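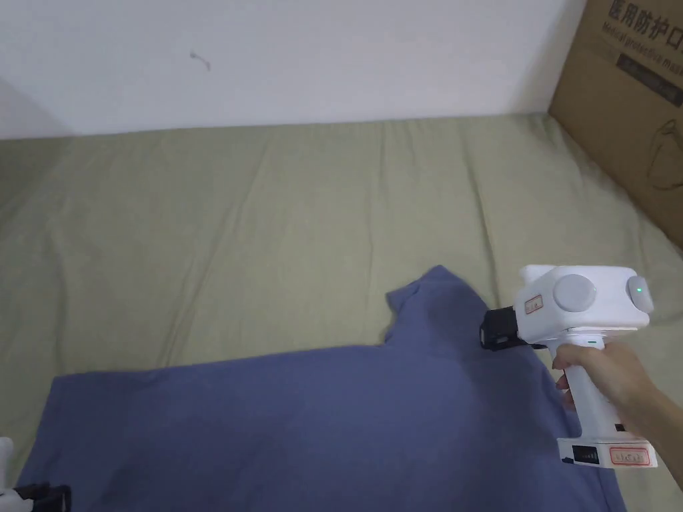 14 min read

3. Folding Surface and Initial Garment State

3.1 Choice of surface

Most published work on the folding of household laundry assumes a hard, level table. Entries in the Drulla household diaries suggest that this assumption is a poor match for what people do at home. Of the 70 households that returned a complete diary, 66 named a bed as the surface used for at least part of the clean laundry, and a smaller group used no other surface at all. Tables were reported mainly for shirts that were going to be ironed and for large flat items such as tablecloths. We therefore treat the bed as the reference surface in this section and the table as the comparison.

A bed differs from a table in three respects that matter for folding. It is compliant, so that pressing down on a garment to set a crease also pushes the garment into the mattress. It is covered with a textile, so that friction between the garment and the surface is high and varies with direction. It is also seldom smooth. Wrinkles in the sheet raise shallow ridges under the garment, and a thin knit laid over such a ridge tends to take its shape. A sleeve or hem that crosses a ridge can look creased when the garment itself is not, and a coder who scores only the visible surface will count the ridge as a fault in the shirt.

Figure 3 illustrates the typical condition. A blue-gray T-shirt is spread roughly flat on a green sheet with diagonal creases, and both the shirt and the sheet are wrinkled. The wall behind is plain and white apart from one small dark mark, and a cardboard box printed for medical protective masks stands at the upper right. We left such surroundings as they were in the households. Boxes, pillows and other stored items reduce the area open to the folder, and clearing them would have produced a working area that participants do not normally have.

3.2 Garment set

The garment set was limited to short-sleeved T-shirts in adult sizes. Shirts with collars, buttons or pockets were excluded, as were shirts with large rubberized prints, which stiffen the front panel and bias the fold line toward the edge of the print. Color was not controlled. We did record whether the garment was lighter or darker than the sheet, and coders found hem lines harder to place when the two were close in brightness. A difference in hue alone helped less than expected. Muted blues and grays on muted greens gave acceptable contrast in daylight but were slow to code when taken under a single ceiling lamp, where the shading from wrinkles is often as strong as the boundary between garment and sheet.

Each shirt was washed and dried by the household in its usual way. No instruction was given on shaking out or on the time between drying and folding. Households using a drying rack produced shirts with a horizontal line across the chest or waist, and this line was sometimes adopted as the fold line even when it lay well off center. We coded such cases separately.

3.3 Definition of the flat state

The term "flat" is used loosely in the literature. For present purposes a T-shirt is in the flat state when the body panel lies in a single double layer, the two side seams do not cross, and neither sleeve is tucked beneath the body. Wrinkles are permitted. A shirt may thus be flat and visibly uneven, and in the home recordings this was the usual combination. Coders were told to disregard gentle wrinkling and soft shading across the body, and to look only for overlap.

Two borderline cases came up often enough to need a rule. In the first, the bottom hem is turned under along part of its length. This was coded as flat if the turned portion was narrower than the hem band and as not flat otherwise. In the second, one sleeve is bunched at the shoulder but still lies outside the body. This was coded as flat with a sleeve fault. Sleeve faults are easy to overlook on a bed -- the bunched cloth sinks into the mattress and its outline softens -- and they accounted for most of the disagreement between coders in the first round.

3.4 Scoring of wrinkles

Wrinkling was scored on the Kusov scale, modified to separate garment wrinkles from surface ridges. The original scale was drawn up for woven cloth hung vertically, and it has no means of handling support from below. In the modified version, a ridge is assigned to the sheet if it can be followed beyond the outline of the garment on at least one side. A ridge that ends at the outline is assigned to the garment. The rule is crude, and it fails where a ridge in the sheet happens to stop beneath the shirt. A spot check in which the shirt was lifted and the sheet viewed alone showed that such failures were uncommon on fitted sheets and more frequent on loose ones.

The full set comprised 2,000 garment placements. Placements in which the shirt extended beyond the visible area were retained when both shoulder seams could be located, and dropped when they could not. We made no attempt to reconstruct hidden portions of a garment.

3.5 Effect of the surface on the first fold

The first fold was classified as lengthwise or crosswise following Benavides. On tables, lengthwise first folds dominated. On beds the two types were closer in frequency, and the difference was clearest among participants who stood at the long side of the bed and folded shirts lying parallel to it. In this position a crosswise fold requires a long sideways reach, and many participants turned the shirt first. Turning disturbed the flat state more on a bed than on a table, as the lower layer stayed with the sheet while the upper layer moved.

Smoothing also differed. On a table, one pass of the hand from collar to hem was usually enough. On a bed the same stroke pushed a small wave of sheet ahead of the hand, and the wave remained under the hem when the stroke ended. Some participants dealt with this by pinning the sheet with the other hand; others lifted the hem and let it drop. Both methods were coded as smoothing. The Custix protocol, which counts only strokes made in contact with the garment, would omit the second, and counts obtained under it should not be compared directly with those given in Section 4.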